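Reviews > Basketball > Training aids > Return nets

News Reviews Drills Clubs Contact

Pellilix return net, tested at practice
April – by the Sastaveo gear desk

I coach a youth basketball team of 12 players, and for most of my years in the gym I have watched them run after the ball more than they shoot it. The Pellilix return net should solve this problem. It hangs under the rim and sends the made shots back to the shooter by a sloping chute. We used it for four weeks on two side baskets, and my opinion is good, with some remarks.

The assembly is simple. Two straps go over the back of the rim, the chute clips to the front, and the rest is turning it to the side you want. The first time I needed a ladder and a lot of patience. After a few practices my older players could do it during the warm-up.

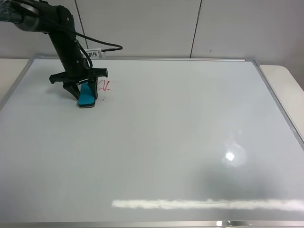 What I like the most is the rhythm. A player who shoots free throws gets the ball back at the chest, almost like a normal pass, and does not need to move the feet. We wrote down every shot in the test and finished with 2,918, a number we never came near before in the same gym hours. From the corner it works less well. The chute must be turned each time you change the place, and the joint is stiff.

I have also tried the Gredel model, the one with the big net on a frame that stands on the floor. The Gredel catches the missed shots too, and the Pellilix catches only a part of them. If your players are beginners and miss a lot, this matters. On the other side, the Gredel takes half of the storage room and must be pushed by two people.
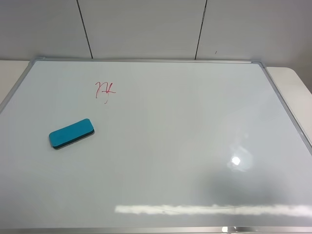 The board, with its eraser and one small red mark.

The quality of the material is mixed. The chute is strong and took many hard balls without damage. The straps are the weak point – one started to open at the stitching in the third week, and I closed it with tape. I wrote to the seller, Kleinschmidt, and a new strap arrived without discussion. They should simply put a spare one in the box.

A word about noise. Every ball hits the chute with a dry, loud sound, and with two baskets in use I had to raise my voice. Outdoors I think you would not notice it. In a small gym you notice it until the end of practice.

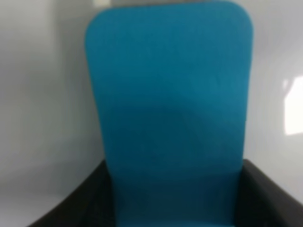 Can the net stay on the rim during a game or a scrimmage?
It should come off first. The chute hangs exactly where players jump for the rebound, and any layup from the front will hit it.

I give it 4 out of 5. I would buy it again for shooting practice with players who already have a decent shot. For very small children I would wait, or look at the Gredel if you have the space. The second net stays on our side basket for now, and the taped strap is still holding.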